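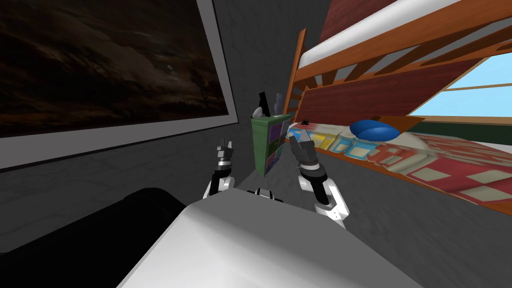 Home | News | Robotics | Reviews | Subscribe

Dranix wants $2,076 a year for bedroom practice

Tuesday, April 2, 2024

Groltimska has put a price on Dranix, its library of simulated household rooms for training two-armed robots, and it is asking customers to take a fair bit on trust.

The subscription costs $2,076 a year per seat and covers 942 furnished rooms, kids' bedrooms included. A licence for labs, at $3,811, adds the wrist views and the option to bring in your own robot model. Neither tier comes with results from a real machine in a real house.

That is an odd gap for a product sold on the promise of tidier homes. The company's brochure says skills learned in Dranix "carry straight across" to hardware, but the only figures it offers were gathered inside Dranix itself. A robot that does well in a rendered bedroom has shown that it can handle a rendered bedroom.
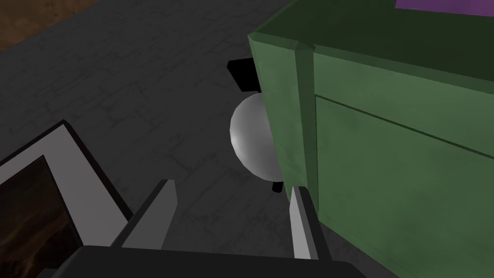
Gripper view beside a green cabinet in a Dranix room. Render: Groltimska

The rooms are pleasant enough to look at, though the lighting in the samples we viewed was flat. Groltimska says variable lighting will come in an update, without giving a date.

Rival package Gesside, released in January, has fewer rooms but lets buyers try it for a month before paying. Dranix has no trial – just a demo reel and a refund window of 14 days.

We use cookies to improve your experience on this site. Manage preferences | Accept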